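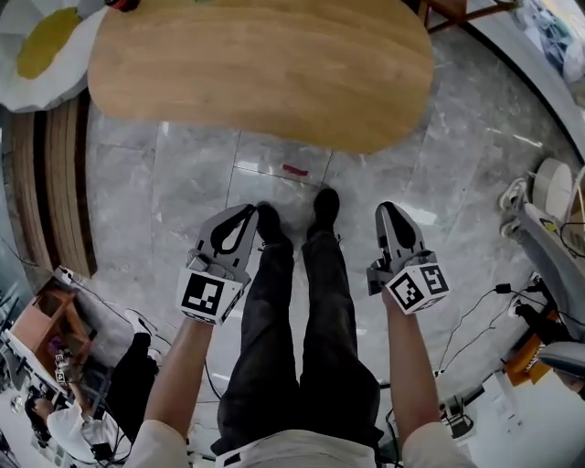
A wooden tabletop over a marble floor.

Lament (wisdom writing)

Lament is the kind of prayer, poem or song where a person complains to God, or to the universe, or to whoever might be listening. I've kept this entry going for a while now and I still get a little excited every time I open it, so bear with me if I run on!

Most old traditions have some form of it. The Hebrew psalms are the ones I grew up with, and by the usual sorting more than a third of them are laments (people argue over a few of the borderline ones). Mesopotamian scribes wrote laments for whole cities. Greek villages had sung laments for the dead, usually led by women, and so did Ireland, where the custom was called keening.

Form

A psalm of lament tends to go like this: you call out, you say what's wrong, you ask for help, and then, often quite suddenly, you say you trust that help is coming. That sudden turn has kept scholars busy for generations. One old idea is that a priest spoke some words of comfort in the gap and they never got written down. I like that idea, though I wouldn't bet the house on it. Psalm 88 never makes the turn at all and ends in darkness, and it's the one I go back to most.

The biblical book of Lamentations does something else again. Four of its five poems are built on the Hebrew alphabet, so the grief runs from the first letter to the last. The fifth has 22 verses, the same as the number of letters, but drops the alphabet pattern.

Modern use

Plenty of congregations skip lament in ordinary worship and keep it for funerals. Others have brought it back. The Molska circle, which I joined one November, meets for an evening of it every month: 20 chairs, a long silence, then anyone who wants to can read something they wrote. The Solent songbook has 300 pieces in it and only a handful I'd call laments, which bugs me more than it should.

The best thing I own on the subject is the Ghaffari reader, a fat paperback of mourning poems with facing translations. The Stekent edition is easier to find but leaves out the notes.

Lament and despair

These get mixed up a lot. Despair has quit talking, more or less, while lament is still addressed to someone, even when it's furious with them. Some writers put complaint in between as its own category. I've never managed to keep the three apart for long, and the psalms don't seem to bother.

Last updated: November

We use cookies to remember your reading settings. Accept | Manage

Related entries
Keening
Psalms of ascent
Silence in worship
Consolation letters
Book of Job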